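Kelmendi Peel-and-Stick Grasscloth, Wall Covering for Renters and the Undecided

July
By Odette Gautier

We carry three removable wall coverings at the Pitstead shop and this is the one people ask for by name. It is also the one I argued against stocking. I lost, and I've since put it up in two rooms of my own, so what follows is the product page plus my opinion of the product, which the office has agreed to leave in.

What it is

A vinyl-faced covering printed and embossed to look like woven grass, with an adhesive back and a paper liner you pull away as you go. Each roll is 26 inches wide and 36 feet long. Colors are Oat, Flax, Slate, Ink and Moss. Oat and Flax are hard to tell apart after dark, so order both samples before you decide you have a favorite.

It contains no grass. The maker's catalog says "natural texture" on every page and I have stopped arguing with them about it. From six feet away it passes. From one foot away you can see that the pattern repeats, and once you've found the repeat you will keep finding it.

What "removable" means

The catalog says it comes off any wall cleanly. I don't believe any sentence with "any wall" in it. Mine came off a bedroom wall painted with a decent satin and left nothing behind. In the hallway, over cheap flat paint, it took a strip of paint as long as my arm. If you rent, and the landlord used whatever was on sale, test a piece behind a door and leave it up for two weeks. Two days tells you very little.

Fresh paint needs a month to cure. People hate hearing this and go ahead anyway, and then they write to us about bubbles.

Textured walls

Orange peel, knockdown, sand finish, old plaster with a lot of history: no. The maker rates it for "light texture" and won't say what light is. I asked Kastriot Kolev, who has hung paper for us for years, and he said if you can feel it with the back of your hand, skip this product and use a pasted one. I'd go with him over the catalog.

How much to buy

Measure the wall, then measure it again at the other end, as ceilings slope. Add four inches to each drop for trimming. Ignore the "covers an average room" line on the label. There is no average room, and mine took more than one roll on a single wall with a window in it.

Rolls from different print runs don't always match. Our current Slate is run 1,781 and we will hold rolls from the same run for you until the Saturday after you order your sample. After that they go back on the shelf and you take your chances.

Cleaning and wear

Wipe with a damp cloth and a drop of dish soap. The embossing collects dust along the horizontal ridges, most of all in Ink, and a soft brush gets it out. I wouldn't put this behind a stove or inside a shower room, although the label shows a bathroom. Seams near a steamy shower lifted for two of our customers. The maker blamed the installation both times. Maybe so.

The "700 washes" claim comes from the maker's own test and we haven't been shown how it was done. Treat it as a number on a box.

Lining up the seams

The pattern is sold as "random match," meaning you don't have to line anything up. You do have to keep the ridges level, though, or the wall looks as if it's sliding toward the window. Flip every second strip top to bottom if you notice shading from one edge to the other. Use a new blade for each drop. A dull one drags the vinyl and leaves a white nick that shows badly on Ink and Slate.

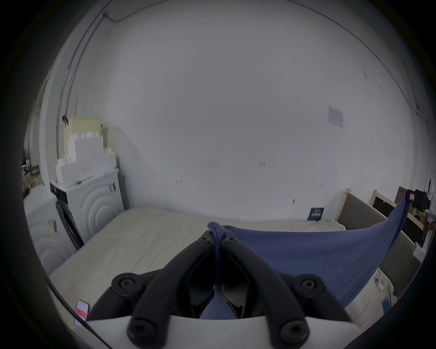 What we sell with it

A felt-edged smoother, which you need. A pack of blades, which you also need. The Vodix seam roller, which I can take or leave; a clean hand towel wrapped around a wood block did the same job in my hallway. The Kasmont primer is the one add-on I'd push. It's dull stuff to spend money on, but it gives you a better chance of getting your deposit back.

Samples and returns

Samples are letter size and cut from real rolls. Tape one up where the light is worst. Unopened rolls come back for a full refund, opened ones don't, and a roll with the liner peeled back "just to look" counts as opened. Questions about run numbers go to Nermina Popescu at the order desk. Questions about whether your wall is too bumpy can come to me, and the answer will probably be yes.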